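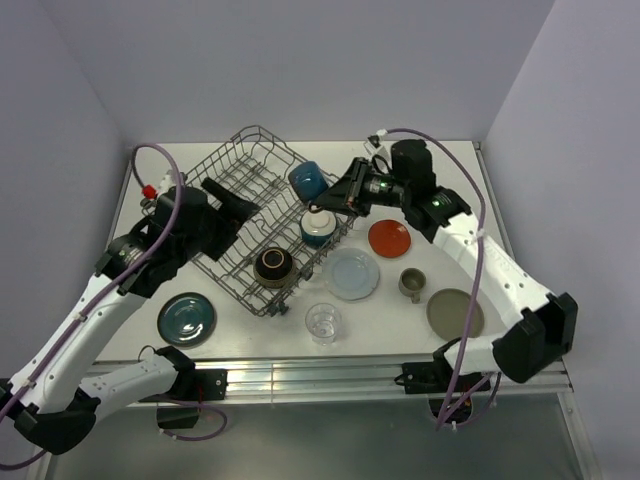

Cidcombe is a shared kitchen in Hendmont with 2 sinks, 3 long counters and one set of crockery that everybody uses. The crockery was bought secondhand, a few pieces at a time, and hardly any of it matches. The blue mug is one of the oldest pieces, and the small orange-red plate is the last of a set. The gray wire rack stays on the white counter, set at an angle, with a black bowl upside down between its wires. This page collects our notes on the dishes, put together by Anitha Annamalai and Kyriaki Katsaros.

The rack
Thin gray rods, upright tines and an open base. We bought it from Andreadis in June to replace a plastic one that had cracked. Plates go in the tines. Bowls go along the side, rim down.

The mugs and cups
Blue is for coffee by general agreement, but there is no rule. The teal cup has a cream-white base and holds less than the mug. Please don't leave spoons standing in either.

The black bowl
A thin tan ring runs around the base, and there is a brownish, textured band near the rim. Kyriaki found it at the Flovport market. It is heavy for its size — use both hands when it is full.

The plates
Dark teal with a raised rim, pale blue-gray with a scalloped edge, olive-gray and flat, and the small orange-red one. The pale plate is the one people ask for when they bring a cake. The olive-gray plate takes up the least height in a stack, so it goes on the bottom.

Putting away
Everything goes back on the open shelf by 9 in the evening. Chipped pieces go in the box under the left sink — Anitha checks it at the end of the month.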